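The Summer I Stopped Going Barefoot in My Own House

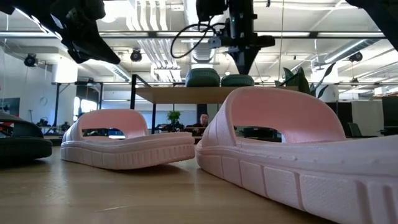
For most of my life I was a barefoot person, and a bit smug about it too. I grew up in a house with soft carpet in every room but the kitchen, and I don't think I owned anything you could call a house shoe until I was well past forty. Then we moved to Tralley, into a place with old tile floors from front to back (beautiful floors, I fell for them on the first visit), and by April my heels hurt so much in the morning that I was walking to the bathroom on my toes like a cartoon burglar. I tried thicker socks. I tried a cushioned mat by the sink, which helped at the sink and nowhere else. What finally got me to a better place was a thick-soled slide, the pale pink kind with a wide arched strap high enough that you can get your foot in half asleep, and I have become so attached to the things that my family has stopped bringing it up.

I should say that I'm not a doctor or anything close to it. If your feet hurt, please go and ask someone who knows feet. I did, eventually, after putting it off for the better part of two months, and she pressed her thumb into the bottom of my heel and watched me nearly leave the table. She gave me stretches. There's one where you stand on the bottom stair and let your heel hang off, and one where you pull your toes back with a towel before you even get out of bed. I do the stair one while the coffee is brewing. The towel one I do when I remember, so let's say it's a work in progress.

She also asked what I wore at home, and when I said nothing at all she wrote something down and didn't look up for a while.

So I went shopping. My first pair came from a little store called Skina, over by the post office, and they were lovely and soft and completely flat within weeks. I had been fooled by the squish! You put your foot in and it feels like stepping on a marshmallow, and you think, well, there we go, problem solved. But a marshmallow doesn't hold anybody up for very long. The lady at the counter told me to look for something that pushes back a little when you press it with your thumb, and that has been good advice for me ever since, for slides and for couch cushions too.

Then there's the business of outdoor shoes. We were always a shoes-on household, mostly out of laziness, and once I had my indoor pair I got fussy about it almost overnight. Now there's a low bench from Larkarier by the front door with a tray under it, and everybody drops their sneakers there and picks up whatever they wear inside. The floors stay so much cleaner. I used to mop and find grit in the corners again before supper, and these days I can let it go a good while longer without feeling bad about it. My mother-in-law grumbled the first time she came over, and the second time she brought her own slippers in a bread bag and left them here, so I believe we've won her over.

I keep a step counter running on my phone, and out of curiosity I carried it in my pocket one rainy day when I never left the house. It said 2982 steps! All of that between the stove and the laundry and the back bedroom, on hard tile, and for all those months I had been doing it with nothing on my feet.

My heels are better now. They aren't perfect, and if I skip the stretches for a few days they let me know, usually on the way to the coffee pot. I still go barefoot in the grass out back in the evening, when the ground is warm and the dog wants company. Next I'd like to find a washable runner for the long hallway, something that won't slide around on the tile, so if you have one you love, please leave me a note in the comments.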